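Washing a quilted comforter at home – is it worth it?
2018-09-01 – by Yevdokiia Tkachuk
2 min read

I moved to Trurum last winter and the laundry service here asks 43 for one comforter. Mine is thin, polyester filling, beige with small white dots. Can I wash it in my own machine? The label is already gone.

decha_t
I wash mine every October. Cold water, half of the usual soap, slow spin. The stitching holds the filling in place, so it does not make lumps. 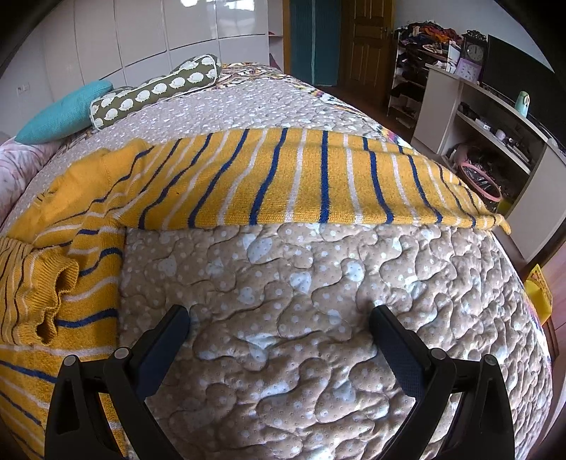
Re: Washing a quilted comforter at home

mallet_yuen
I do not agree with decha_t. A home drum is too small for a double size. Mine came out with soap still inside the ridges and I had to rinse it two more times. Take it to a laundromat with the big machines.

decha_t
It depends on the drum. If you can push your arm in above the comforter, there is enough space. I never had soap left – maybe you used too much?

mallet_yuen
I used one spoon. My machine is an old Vidis and it rinses badly, this I admit.

Yevdokiia Tkachuk
Thank you both. I will try the arm test first. And how do you dry it?

decha_t
Flat over two racks, turn it every few hours.

Comments (2)

Effie Farquharson: Please check the seams before washing. One open stitch and the filling goes into the pump.

Yu-ting Cheung: Does it work also for down?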